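Drop-leaf table

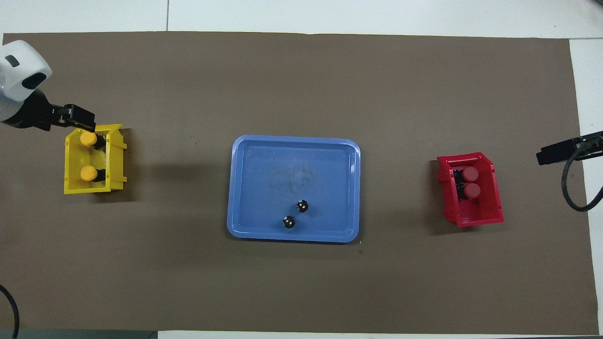 A white table surface with brown paper laid over most of it.

A drop-leaf table is a table with a fixed center section and one or more hinged leaves that hang at the sides when not in use. Raised and propped, the leaves turn a modest stand into something a family can eat at. Lowered, they turn it into a narrow object that people put mail on. The form has been made for several centuries and remains common in apartments, kitchens and the homes of people who expect company more often than they get it.

Construction

The fixed section sits on a frame, or apron, joined to the legs. Each leaf is attached from below with hinges. On better tables the meeting edges are cut as a rule joint, a rounded profile on the center and a matching hollow on the leaf, so that no gap shows when the leaf is down. Cheaper tables use a plain square edge, which works just as well and collects crumbs.

Support for the raised leaf comes in several forms. A gateleg table has a hinged frame that swings out with a leg of its own. A Pembroke table uses short wooden brackets that pivot from the apron and is generally small, with leaves that are narrower than the center. A butterfly table has a shaped wing under each leaf. All of these place something solid exactly where a seated guest would like to put a knee.

Sizes

There is no agreed standard. The Rureck, a kitchen model sold through regional furniture outlets, measures 69 inches long with both leaves raised and seats six, according to its label, or five, according to most people who have owned one. Console versions may be under a foot deep when closed. Makers tend to quote the open length in large type and the closed height somewhere else.

The Drunberg pattern

The Drunberg pattern is a late variant with two leaves of unequal width. The wider leaf was meant for dining and the narrower one for serving. Giraldo, the firm that introduced it, produced 600 tables before dropping the line in July of its second year. Owners had trouble remembering which side went against the wall, and the table was inclined to lean toward the wide leaf when only that one was raised. Surviving pieces are now described by dealers as "characterful." A later revision sold under the name Plorik corrected the balance by adding a heavy stretcher between the legs, at which point it became difficult to move and was advertised as sturdy.

Care and common faults

Hinges are the usual point of failure. Screws work loose as the leaves are raised and lowered, and a longer screw of the same gauge is the ordinary repair. Leaves left hanging for years may warp slightly, so that the table, once opened, has a gentle valley down each side. Solid wood leaves also tend to fade differently from the center if the table stands near a window. Refinishing evens out the color. Turning the table around every so often is cheaper and is widely recommended, chiefly by people selling tables.

Joint edges can be rubbed with paste wax if they squeak or bind. Oil is best avoided on a rule joint, as it attracts dust and eventually a sleeve.

See also

Gateleg table
Extension table
Console table
Card table

Last revised May 16, 2024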